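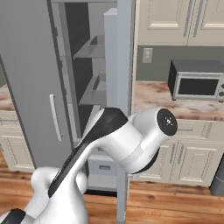
Who can take part in the Tralline home cooking study?
Any adult who cooks dinner at home at least four nights a week and lives within the Rultthorpe city limits or in Tindall. You can rent or own. You can cook for one person or a full house.

We are looking for 30 households to keep a food diary for 6 weeks. The study is about what people buy, what they cook, and what ends up being thrown out. It is run by the Tralline Food Project and led by Seo-ah Wang. Results will go into a public report next March.

What you will do

Write down each dinner you cook, with the main ingredients and how many people ate.
Keep your grocery receipts in the envelope we give you.
Weigh food waste once a day on a small kitchen scale. We supply the scale and you keep it afterward.
Fill out a short form at the end of each week. Most people in the pilot finished it in one sitting.
Talk with one of our interviewers twice, once at the start and once at the end. Interviews are by phone or at our office on Grirnov Street, whichever you prefer.

You do not need to change how you eat. Takeout nights, frozen pizza and cereal for dinner all count, and we want them written down the same as anything else. Please do not clean out the refrigerator before the first week. If you have leftovers from before the study starts, list them on page two of the diary.

Payment

Each household receives $200. Half is paid after week three and half when the diary is returned. Payment is by check or prepaid card. If you stop early you keep whatever has been paid up to that point. There is one payment per household, even if more than one person helps with the diary.

Who we cannot include

Households where someone works for a grocery chain or a meal kit company.
Households planning to be away for more than five nights during the study.
Anyone who took part in the pilot.

We would especially like to hear from people who work night shifts, people with kids under five, and people who share a kitchen with roommates. These groups were thin in the pilot. With roommates, only your own food needs to be recorded – shared items like oil and salt can be left out.

Privacy

Your name is kept apart from your diary and replaced with a number. Receipts are scanned and then shredded. The report will not include addresses or anything else that could identify a household. Xolani Mnguni handles all records and can answer questions about how they are stored.

How to sign up

Call or stop by the office at 1727 Grirnov Street and ask for Lempi Oksanen or Belmiro Calado. They will go through a few questions with you, which takes less than ten minutes. Diaries are available in English, Spanish and Portuguese. If you need large print, say so when you call.

Sign-up closes 13th May. If more households apply than we have room for, we will draw names and keep a waiting list. Everyone who applies will get an answer either way.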